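Zodari Brings Woven Storage Baskets to the Kitchen Table

DRUNDSTEAD, September 19, 2018 - Housewares maker Zodari today announced the Cotside range, a line of rectangular woven baskets meant for the things that tend to pile up on kitchen and dining tables. The range goes on sale this week through the company's store in Drundstead and its mail order catalog, with independent home stores to follow.

Cotside baskets are sold in three sizes. The middle size, which Zodari expects to be the best seller, is made to hold everyday plates, table linens, lunch boxes or a week's worth of mail. All three have straight sides, a rolled rim and handle openings worked into the weave, so there are no separate handles to come loose or catch on a cupboard door.

"We started with what people leave on the table between meals," said Veronika Halász, who heads product design at Zodari. "Plates that are waiting to go back in the cupboard, a child's cup, the napkins. People told us they wanted one thing they could put all of it in and carry across the room. They didn't want a lid and they didn't want compartments."

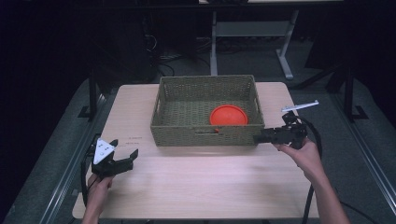
Work on the range began after a survey of 1234 households that had bought storage goods from the company before. Respondents were asked which surface in their home was the hardest to keep clear. The dining or kitchen table came first, ahead of the hall shelf and the bathroom counter. Many of those who answered also said they already owned storage baskets but kept them in a closet or under a bed, where they were of little use at mealtimes.

Zodari made up 115 sample baskets and lent them to families in and near Drundstead in July. The families were asked to use the baskets however they liked and to keep a short diary. Most put plates and cups in them at first. By the second week the diaries listed homework, phone chargers, bread, dog leashes and, in one home, seed packets sorted by month.

Two changes came out of the trial. The handle openings were made wider so that an adult's fingers fit through without scraping, and the base was woven more tightly so that a plate or glass sits level. A fabric liner that came with the first samples was dropped after several families took it out and did not put it back.

The baskets were drawn with straight walls for a practical reason. A basket that slopes outward takes up more of the table at the rim than it does at the base, and two of them cannot stand side by side without wasted space. Cotside baskets can be pushed up against each other or against a wall. The weave lets air through, which is useful for bread and for cloths that are put away a little damp.
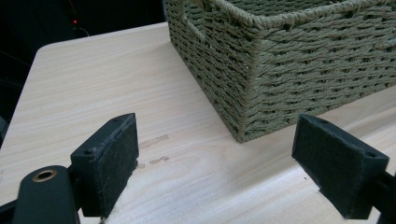

A Cotside basket in olive green, showing the rows of twisted strands and the rolled rim.

Olive green is the first color to be offered. Zodari tried brighter shades among its samples but settled on a muted green that the design team felt would sit well on light wood, which the company says most of its customers have in the kitchen. A gray and a natural shade are planned for next spring.

The range will also be stocked by Jakab, the family-run home goods store on the market square, which has carried Zodari products for several years. Jakab has placed an opening order of 300 baskets and will give over part of its ground floor to a laid table where shoppers can pick up the baskets, fill them and try carrying them.

"Customers here like to handle a thing before they buy it," said Lino D'Amico, who manages the store. "They put a hand through the handle, they set it down, they look at the corners. We took a few samples in over the summer and had to keep telling people they weren't for sale yet. I'm glad we can stop saying that."

A first run of 1000 baskets has been completed. Zodari said a second run will begin once the opening orders have shipped, and that stores placing orders now should expect delivery before the holiday season.

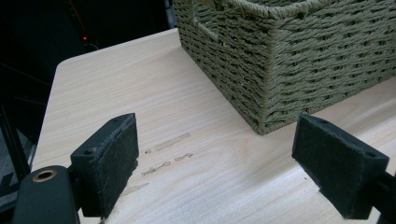

Care and Use

Cotside baskets should be wiped with a dry or barely damp cloth and kept out of standing water. Crumbs can be shaken out through the top or brushed from the base with a soft brush. The baskets are not meant for the dishwasher, and they should not be left on a stove or close to an open flame. A printed care card comes with each one.

Plates and bowls should be dry before they go in. Customers who plan to keep heavy stoneware in a basket are advised to use the large size, which has a doubled base, and to carry it with both hands.

Availability

The small and middle sizes are available now. The large size will follow in two weeks. Stores that would like samples or a price list can write to the trade desk at Zodari, Drundstead. Press samples are available on request and do not need to be returned.

About Zodari

Zodari designs and sells storage and tableware for the home. The company is based in Drundstead, where it runs a design studio, a warehouse and one store.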